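**Praktikum Handhabungstechnik, Blatt 4: Wartung der zweiarmigen Zelle**
Stand: Mittwoch, 22. August
Betreuung: Leif Frandsen, Vertretung Þórarinn Norðdahl

Dieses Blatt bitte vor dem Termin lesen. Die Zelle »Horberg« hat 2 Arme an einem gemeinsamen Tisch, und die Wartung macht man immer für beide Arme am selben Tag. Wer nur einen Arm prüft, bekommt später eine Differenz zwischen den beiden Nullpunkten, und die Suche nach dem Fehler dauert lange.

## 1. Vor dem Einschalten

- Not-Halt drücken und den Zustand im Wartungsbuch eintragen.
- Kabel am Fuss jedes Arms mit der Hand verfolgen, bis zum Stecker. Kein Kabel darf unter Zug stehen.
- Schrauben der Fussplatte mit dem Drehmomentschlüssel prüfen. Der Wert steht im Wartungsbuch auf Seite 39.
- Greiferfinger ansehen: Risse, Abrieb, Reste von Kleber. Bei Abrieb an der Spitze beide Finger tauschen, nie nur einen.

## 2. Nullpunkt und Greifer

Zuerst fährt man den linken Arm in die Ruhelage, danach den rechten. Die Software Durkley fragt bei jedem Gelenk nach einer Bestätigung. Bitte nicht schnell durchklicken – die Meldung zur Abweichung erscheint nur einmal.

Die Öffnung des Greifers wird mit der Lehre gemessen. Der Sollwert für diese Finger ist 65 mm bei ganz offenem Greifer. Ist die Öffnung kleiner, so liegt es meistens an Schmutz in der Führung. Man reinigt mit einem trockenen Pinsel und misst noch einmal. Öl ist an dieser Stelle verboten.

## 3. Greifprobe

Für die Probe benutzen wir leichte Gegenstände mit verschiedener Form, zum Beispiel Bälle und Schalen. Die Geschwindigkeit bleibt auf der kleinsten Stufe. Eine Person steht am Not-Halt, eine zweite beobachtet das Bild der Handkamera. 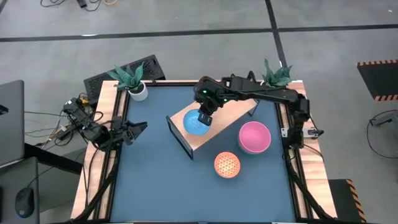
Oben der rechte Arm mit dem Greifer am blauen Ball, unten der Blick über die Finger hinweg auf die gestapelten Schalen. 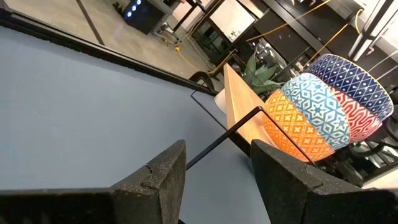 Im Protokoll werden für jeden Gegenstand drei Dinge notiert: Griff gelungen oder nicht, Ort des Kontakts am Finger, Geräusche im Handgelenk. Ein leises Klicken beim Schliessen ist normal. Ein Schleifen ist es nicht, dann bitte abbrechen und Herrn Norðdahl rufen.

Sieht man im Kamerabild einen Finger deutlich grösser als den anderen, kann der Kamerahalter verdreht sein. Er wird mit 2 Schrauben befestigt, die man abwechselnd anzieht. Nach dem Richten muss die Kamerakalibrierung wiederholt werden, siehe Blatt 3 vom Juni.

## 4. Abgabe

Das Protokoll kommt in den Ordner »Stonura« auf dem Institutslaufwerk, mit den Namen von beiden Personen. Ersatzfinger liegen im Schrank Hallgrímsson, zweite Schublade. Entnahme bitte auf der Liste eintragen.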